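Textile Reuse in Hundirthorpe: Final Project Report
Submitted by Remzi Ateş and Noémie Fleury
03/07/2026

3. Method

The survey was carried out among households in Hundirthorpe and the neighbouring village of Nultuvley. A paper form was delivered to 250 addresses and 116 completed forms were returned. Respondents were asked how long they usually kept everyday clothing, what they did with items they no longer wore, and whether they had mended anything in the past year. Forms returned without an address code were included in the totals but left out of the comparison between the two places.

Interviews were then held with 16 respondents who had agreed to be contacted. Each interview followed the same list of topics, although the order was allowed to vary. Notes were taken by one author and checked by the other on the same day.
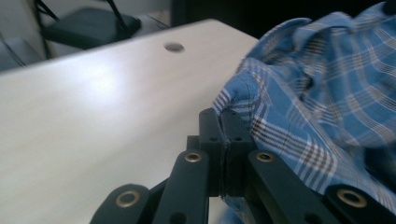 Figure 2. Blue plaid shirt on a white table.

Shirts were chosen as the main garment for discussion, as they are owned by most adults and are often given away before the cloth itself is worn out. Interviewees spoke most often of collars, cuffs and missing buttons. Several said that they would have kept a shirt longer if a repair could be had nearby – the last mending shop, on Vass Street, has closed.

4. Limits of the study

The return rate was higher in Hundirthorpe than in Nultuvley, and the results should be read with this in mind. Older residents are also likely to be over-represented. The survey did not ask about household income, a question which the authors would include in any further work.

Hundirthorpe has nearly 3000 residents, and the findings should not be applied to larger towns without further study. A short summary will be sent in August to those respondents who requested one.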